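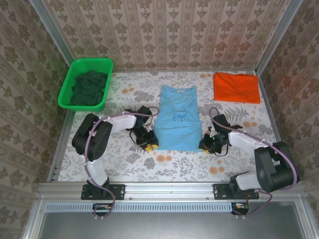

3. Setting up the Stenik heated airer

Read section 2 first if you haven't done the wall check. Two people for the lifting. Allow an evening.

Before you start
Everything out of the carton. You want the frame, 2 side wings, the bag of 11 clips, the power lead and the drip tray. Tray is taped under the lid — easy to throw out by mistake. Missing parts, ring Drikstead, not the shop.

Pick the spot. Level floor, 800 mm clear in front so the wings can swing. Keep it off carpet if you can. Laundry or hallway is fine, bathroom is not.

3.1 Putting it together

1. Stand the frame upright, switch facing you. Feet are rubber and grip hard on lino, so lift, don't drag.
2. Hook the left wing on. Top pin first, then bottom. Should click.
3. Same for the right wing. If it won't sit flush it's upside down. The sticker goes at the back.
4. Push the clips onto the lower rail, evenly spaced. Spare one goes in the pocket behind the switch.
5. Slide the drip tray in from the front untill it stops.
6. Fold both wings out and back twice. Stiff is normal when new. Grinding isn't — take it off and redo step 2.

CAUTION: Don't plug in yet. Wings must be locked open before there's any power to the rails.

3.2 First run

1. Plug straight into the wall. No power boards, no extension leads, no double adaptors.
2. Switch on with nothing hanging. Light goes amber, then green.
3. Leave it for 69 minutes. The timer is fixed for the first run and shuts off by itself. Slight smell from the coating, open a window.
4. Let it cool right down. Wipe the rails with a damp cloth, then dry.

Note: if the light stays amber, unplug, wait, try again. Still amber, see section 7.

3.3 Loading

Spin first. Dripping clothes will fill the tray and then your floor.

T-shirts and light tops go over one rail, not doubled. Jeans over two rails, pockets pulled out. Socks on the clips. Leave a gap of a finger or so between items, more for towels. Turn heavy things over halfway thru.

Wool and anything with a rubber print: low setting only. Check the care label, if it says dry flat then dry it flat and not on here.

CAUTION: Never drape a sheet over the whole unit. The Garrido cover (sold separately) has vents, a sheet doesn't.

CAUTION: Keep kids and pets off the wings. They're not rated for leaning on.

3.4 Packing it away

Off, unplugged, cold. Empty the tray. Wings in, left one first, strap round the middle. Store upright. If it's going in the shed over summer, bag it, and repeat the first run when it comes back out.

Colour of the rails may fade a bit near the switch. Doesn't affect heating.

Section 3 revised 2022-05-02, C. Melis. Replaces the loose sheet packed with Prerkside models.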